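Collecting Demonstrations: Frequently Asked Questions

Last updated Jul 8, 2026

Who runs the Dewan collection?

Ashley Hebden plans the tasks and Keith Bloxham checks the recordings. Sessions are held at our Drarnorham lab.

Do I need to know how to program?

No. You hold the gripper and do the task by hand. Most people are comfortable with it after a short practice.

What counts as one example?

One attempt at one task, from the moment you start recording until you stop. So far we have 894 examples, of which 821 passed checking.

How should I hold the gripper?

Keep your fingers clear of the jaws and move at an even speed. Both square markers need to stay in view, as we use them to work out how far the jaws are open.

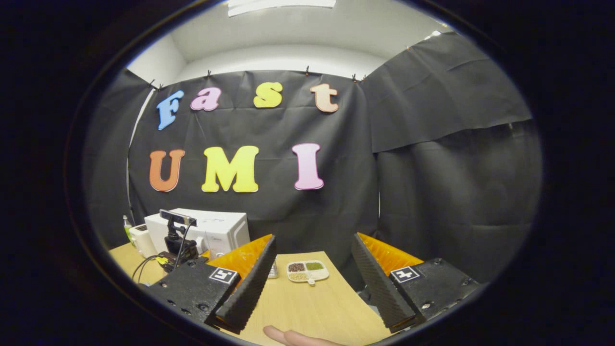

View from the hand-held gripper, jaws open, with the divided grain tray on the table.

Can I move the things on the table?

Yes, between examples. Shift the tray a little each time so the system doesn't learn a single position. Leave the camera mount where it is.

What if I drop something?

Keep going if you can recover. If you can't, stop the recording and mark it as failed. Please don't delete it. Keith sorts those out later.

How long is a session?

70 minutes, including a break. The usual target is 52 examples, but it's fine to finish with fewer.

Where do the recordings go?

They are copied to the Judel server at the end of each session and labelled by task.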